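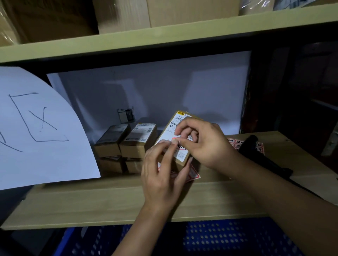 How much first-person footage do you need before a model can tell which step of a job a person is on? Less than I had budgeted for, provided the steps are labeled by someone who has done the job.

I came to this the expensive way. My first plan was 2000 clips of shelf work, labeled by me, a man whose warehouse experience consists of waiting for parcels. I had one label called "handle box." It covered picking a box up, turning it, pressing a sticker on it, and putting it back, so the model learned that everything in a stockroom is "handle box." It was very confident about this.

Yeshi Kassa looked at my label list in December and asked if I had ever put a sticker on anything. She rewrote it over one lunch. Her version has 16 steps, and it splits things I would never have split. Tilting the box so the label faces you is one step. Holding the sticker against the cardboard is another, and pressing it flat is a third. Reaching for the scanner gets its own label, separate from scanning.

We relabeled just 200 clips with her list and trained again, same small model, same settings. On the held-out set of 177 clips it beat the one trained on my big pile, and by enough that I checked for a leak between the splits. There was no leak. I checked twice, partly out of rigor and partly out of pride.

It still has bad habits. Fingers over a label confuse it, and it mixes up holding and pressing whenever the hands go still. Lenuța Dinu thinks a longer window would fix the second one, and she's usually right about windows. I have that run queued on the Kusuma machine behind somebody's enormous job.

The other 1800 clips are still on the drive, carefully labeled "handle box." Yeshi has offered to go through them at her hourly rate.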